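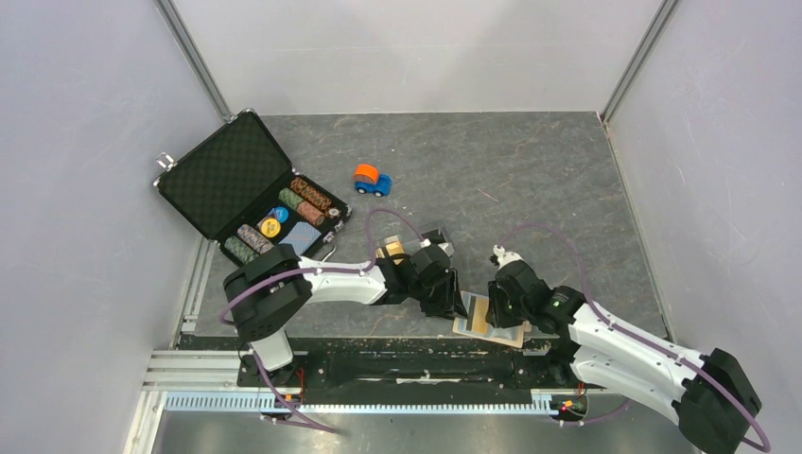
Bemthorpe, 16/10/2024

Viletex is a textile testing laboratory. We measure how cloth behaves in use and report the results to mills, garment makers and buyers. Most of our work is on upholstery, workwear and curtain fabrics.

The laboratory was set up by Kulsoom Cheema, who had worked in dyeing and finishing and wanted a test house that would take small orders. She still signs off every report. There are 24 staff on two sites. Bemthorpe handles abrasion, pilling, seam strength and tear. Callmont handles colour fastness to light, washing and rubbing, and has the larger of our two conditioning rooms.

Samples are conditioned for at least 24 hours before any physical test. We ask for a full-width piece, 2 metres long, with the warp direction marked and the selvedge left on. Offcuts can be tested, but the report will state that the sample was below the usual size. Standard reports are issued within 7 working days of the sample leaving conditioning. Light fastness takes longer and is quoted separately.

Results are kept in Eder, our own records system. Customers can log in to see past reports, compare batches of the same cloth and download the raw readings - these are given unrounded. Retained samples are stored for 4 years and then recycled as wiping cloth unless the customer asks for them back.

We do not sell fabric, finishes or test equipment. Visits to either site can be arranged through the Bemthorpe office. Sample forms are on the Send a Sample page.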